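Where Does Lunch Go? Bread, Sandwiches and Waste at Wetwood Hall

Final report for the food systems project course
By Mayu Tsuchiya
Group: Mayu Tsuchiya, Haruna Tanabe, Yuto Yokoyama
Supervisor: Masanobu Ebihara

1. Why bread

I picked bread because I eat a lot of it and I throw a lot of it away, and I wanted to know if other people are as bad as me. Our course asked for a project on "one food and where it goes." Haruna wanted rice, Yuto wanted coffee grounds, and I won because I had already written half a page (sorry, both of you). So the food is sliced bread, and the place is Wetwood Hall, the dorm where all three of us live. 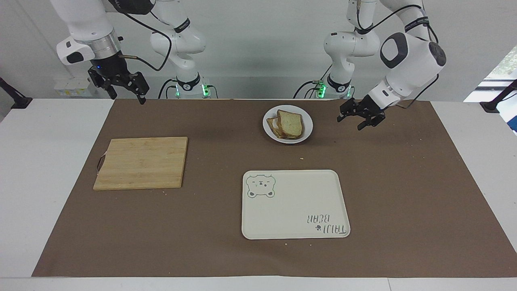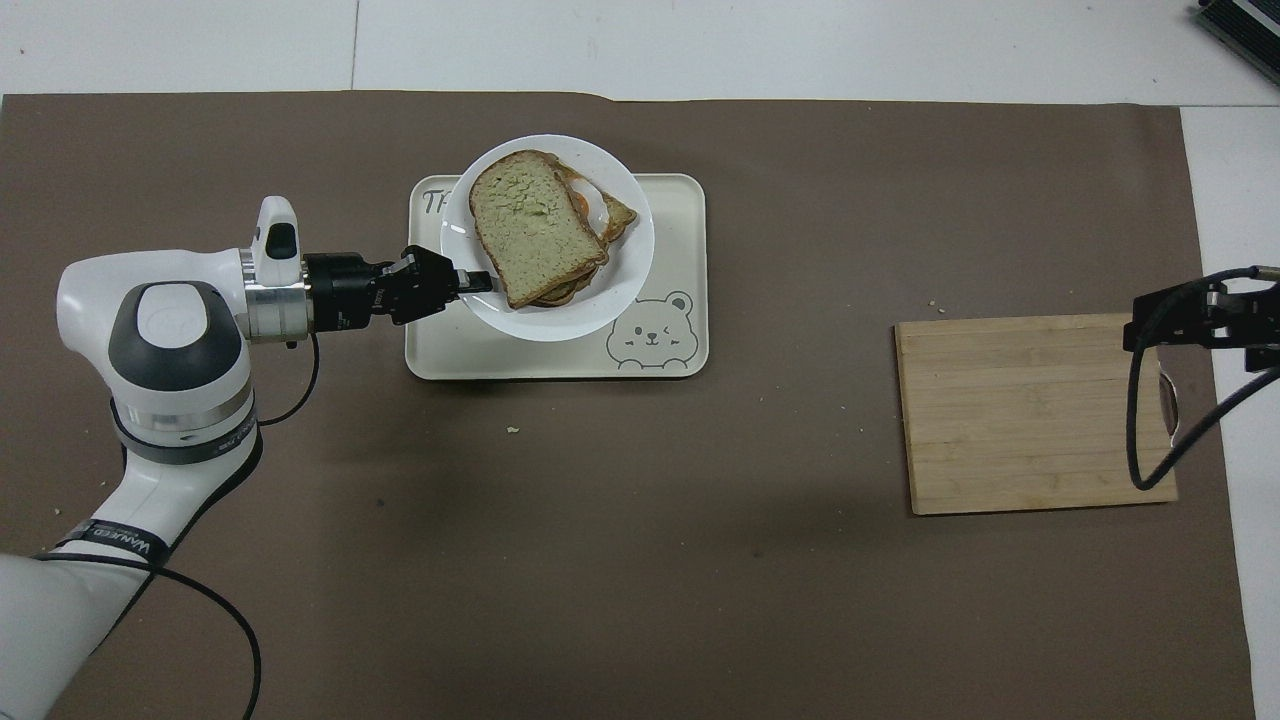
Figure 1. Two slices of bread on a white plate (first picture) and a sandwich (second picture).

The question we started with was pretty big: how much of the bread that comes into the hall gets eaten? Mr. Ebihara told us to make it smaller, then told us to make it smaller again. We ended up with two questions. How much bread from the shared kitchens ends up in the bin, and why do people throw it out when they do?

2. What we did

Wetwood has shared kitchens on every floor, and each one has a food waste bin. For 13 days in May we swapped the normal bin for two bins, one for bread and one for everything else, with a big handwritten sign over each. Every evening at 9 p.m. one of us went around with a kitchen scale and wrote down the weight of the bread bin. Yuto did most of the late rounds and I did most of the typing, so I think that's fair.

We also made a short survey on paper and left it under people's doors. We got 71 back, and that was way more than I expected! Haruna had the idea to print it on yellow paper so it wouldn't get lost with the pizza flyers, and I'm sure that helped. The survey asked how often you buy bread, where you keep it, what makes you throw it out, and what you do with the ends of the loaf. There was a blank space at the bottom for anything else. A surprising number of people used it to complain about the toaster on the second floor.

Last, I talked to Fumiko Nomura, who runs the Esus bakery across the street from the hall. She was really generous with her time and let me sit in the back while she closed up.

3. What was in the bins

Over the whole period we weighed 2358 grams of bread. When I first added it up I thought I had missed a page, it seemed so low! But we only caught what went into our bins. Plenty of people have a trash can in their room, and a few wrote on the survey that they feed old bread to the birds behind the bike shed (there is a sign telling them not to).

The bin was never steady from day to day. It would be nearly empty and then there would be most of a loaf in it, still in the bag. We started calling those "whole loaf nights." They made up the biggest share of the weight, and the day before the long break was the worst one, when people were clearing out their shelves before going home. Crusts and half-eaten toast were there nearly every evening but they hardly weighed anything.

I should say something about moisture. Yuto pointed out that stale bread weighs less than fresh bread, so the same slice counts for less if it sat on a shelf for a week first. We didn't correct for that. We didn't have a good way to do it and I didn't want to make up a number.

4. What people told us

Mold was the top reason for throwing bread out, and "it went hard" was second. After that came "bought too much," then "forgot I had it." I think those last two are kind of the same answer, and if I did the survey over I would put them together.

Where people keep bread was more fun than I thought it would be. Counter people and fridge people have very strong feelings about each other. The fridge people said theirs lasts longer, the counter people said fridge bread tastes like cardboard, and then there's a small and very proud freezer group who take out one slice at a time. Hardly anybody in the freezer group ticked the mold box, which makes sense.

The ends of the loaf were the saddest part. Lots of people skip them and leave them in the bag, so the ends are the last thing left and the bag gets tossed with both of them inside. One person wrote that they use the end piece as a "lid" to keep the next slice soft, and I have been doing that ever since.

5. What the bakery does

Ms. Nomura told me that a sandwich loaf is the hardest thing to plan for. Rolls sell out or they don't, and she can bake a second tray by noon if she needs it, but the loaves take all morning and she has to guess the night before. Leftover loaves get sliced and dried for crumbs, and the crumbs go into her own croquettes. She also sells half loaves if you ask. I have lived across the street for two years and had no idea you could ask!

She wasn't very worried about the bread we throw out in the dorm, to tell the truth. She thinks the loaves in the stores are just too big for one person, and she said that when she was a student she split one with her roommate every week.

6. What we would change

I'd run it longer, and I'd skip the week before a break or else do it on purpose and compare. I'd ask about room trash. Haruna thinks we should have weighed what people bought too, so that we could say what share was wasted instead of only how much. She's right, and she also said so at the beginning, and I would like that noted here so she stops bringing it up.

We did put one thing into practice. There's now a shelf in the first floor freezer marked BREAD, SHARE IT, with a marker on a string for writing the date on the bag. It was full when I checked it last. Somebody had also put a fish in there.

Thanks

Thank you to Ms. Nomura, to Mr. Ebihara for reading three drafts, and to everybody who filled in the yellow sheet. The survey form and the daily weights are in the appendix.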